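Sirberg Ribbed Replacement Pads for the Skinner Hand Gripper
Part no. 3661
Sold as a set (left and right pad, mounting screws, one sheet of instructions that we have rewritten)

Overview

The Skinner is a hand-held gripper with two curved fingers that bend around whatever you close them on. The pads are the part that touches the object, and so they are the part that wears out. The 3661 set replaces the original smooth pads with ribbed ones. It fits every Skinner sold to date and goes on with the screwdriver you already own.

If you bought your Skinner with smooth pads, please read the next section before you scroll down to the price.

What went wrong with the smooth pads

The smooth pads were our idea and we were fond of them. They wiped clean, they looked good on the box, and they held a dry wooden block all afternoon. In our Plindville shop we tested them mostly on dry wooden blocks.

Customers, it seems, pick up other things. The first complaints were about drink bottles. A smooth pad would close on the bottle, hold it long enough for everyone to relax, and then let it slide down until the cap caught on the fingers. If the cap caught, you had a bottle hanging by its neck. If it didn't, you had a mop.

We blamed condensation, then we blamed hand lotion, and for one unproud week we blamed the bottles. The fault was ours. The smooth material picks up a glaze after enough closing cycles, and once glazed it grips a curved plastic wall about as well as a bar of soap does. Squeezing harder made matters worse, as the bottle wall gave way and the pads lost half their contact.

After the reports came in we ran 60 lifts with a glazed smooth set and dropped 16 of them. A new ribbed set on the same gripper dropped none. We then wore the ribbed set down on purpose, by methods the shop floor is still sweeping up, and got one slow slip, which the operator had time to catch.

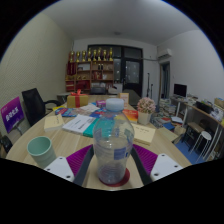

Ribbed pads on either side of a capped bottle. Aim for the narrow waist.

What is different about the 3661

Ribs run across the pad, so a sliding object has to climb over something on its way out. The pad is also a little softer than the old one and follows a curved surface with less squeeze. The color is a loud magenta purple. We chose it so you can tell from the far end of a workbench which pads are fitted, and it has the side benefit that people stop losing them.

Good for: bottles, cups, small boxes, cans, most things with a flat or gently rounded side.
Not good for: anything oily, anything hot enough to hurt you, anything alive.

Safety notice

Stop using smooth pads that have gone shiny. Do not sand them. Several of you have written to say that sanding works, and it does, for a day or so, after which the surface tears and a strip of pad ends up wherever the bottle was going.

Do not carry glass, open liquids or anything you would be sorry to drop over electronics, paper or feet. This applies to the ribbed pads too. They are better pads, but they have not repealed gravity.

Check both pads before each session. If the ribs are flat in the middle, change the set. Always change left and right together – a new pad facing an old one will twist the load toward the worn side.

Fitting

1. Switch the gripper off and open the fingers all the way.
2. Peel the old pad back from the tip. It comes off in one piece if you are patient.
3. Clean the finger with a dry cloth. No solvents.
4. Seat the new pad with the ribs facing inward. (We have had returns.)
5. Tighten the screws until snug, then leave them alone.
6. Close on something soft and unbreakable 8 times before trusting it with a drink.

Exchange program

Smooth pads bought from Sirberg or from Cavoldale, our distributor, can be swapped for a 3661 set at no charge. Send both pads, shiny or not. We pay the postage. Pads that have been sanded, glued, or wrapped in tennis grip tape are also accepted, and the more inventive ones go up on the wall in Plindville.

Spare screws are sold separately. Order more than you need.

Page updated 24 July 2019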